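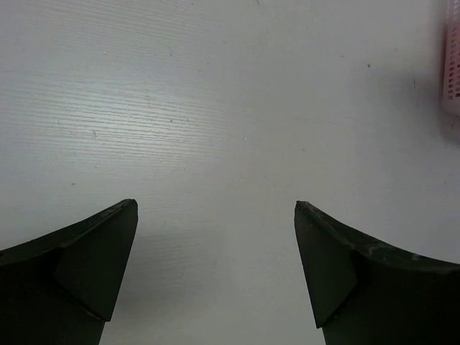

Efua Essien wants it known that white was never her first choice, or her second. She voted for the green, she tells us, and she expects to be proved right by August, when the first full summer of iced coffee will have had its way with the new worktables.

The tables are in regardless. They are the Garevano tops in white with a fine gray grain, which is to say they look like wood that has heard some upsetting news. The old ones went out the back door after 24 years of service, taking with them a good deal of dried glue and one carved declaration of love for somebody called Deb.

Opinion so far is divided. The light in the room bounces off the new surface nicely, and small black screws have become very easy to find. White thread has become impossible. Hernán Agudelo dropped a clear plastic washer on table two and has asked that we stop bringing it up.

A few house rules, then. Use a cutting mat. The pale streaks run lengthwise, and a knife line across them will be visible from the parking lot. Wipe up marker the same day with the spray under the sink (the blue bottle, please – the other one is for the drain). Hot glue guns go on a tile. There are 37 tiles in the cupboard, left over from the bathroom, so a shortage won't be accepted as an excuse.

Several members have asked whether the grain is real. It is as real as the budget allowed. Ragnvald Lunde spent part of an evening sanding a spare offcut to find out and reports that he reached brown rather quickly. Please don't repeat the experiment on a table.

Anyone who wants the offcuts can have them for shelves. They're behind the door in a box marked Christmas, and the Christmas things are in the box marked offcuts. We'll get to it.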